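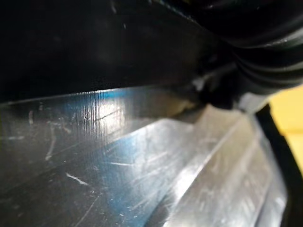 Photo: Tahira Zaidi / Fliltville Tenants' Network

PRESS RELEASE
For immediate use

Tenants question Nirport's claim that new meters will cut heating bills

Fliltville Tenants' Network has asked Nirport Homes to publish the figures behind its claim that households will save money once shared heating is billed by individual meter.

Nirport wrote to 2183 households in April saying that most would "see the benefit" of the change. The letter did not say how many homes "most" meant, what the benefit would be, or over what period. A request for the workings was answered with a second copy of the letter.

The network's own reading of the tariff sheet is less cheerful. Each home will pay a standing charge of £60 a year before any heat is used. Tenants in ground floor and end flats, which lose more warmth through outside walls, will pay for that loss themselves. Under the present system it is shared across the block.

Joanne Parsons, who chairs the network, said: "We have been promised savings before. In the last round it was new boiler controls, and the service charge went up the following spring. If Nirport has done the sums, it should be easy enough to show them to us."

Nirport has pointed to a trial at its Bukhari Court estate, run by the billing firm Zerero. The network has seen a two-page summary. It covers one mild winter, leaves out flats that stood empty for part of the time, and does not give the standing charge at all.

Naa Amissah, a tenant at Bukhari Court, said: "My usage went down because I turned the heating off in two rooms. I wouldn't call that a saving."

The network is not opposed to metering. It is asking for the full trial results, a cap on the standing charge for the first three years, and a written answer on who pays when a meter is faulty. A petition making the same requests has been signed by 1239 residents.

Nirport has offered a drop-in session on Friday. The network will attend, and has asked for the figures to be sent out beforehand.

ENDS

Media contact: Bienvenido Ignacio, Fliltville Tenants' Network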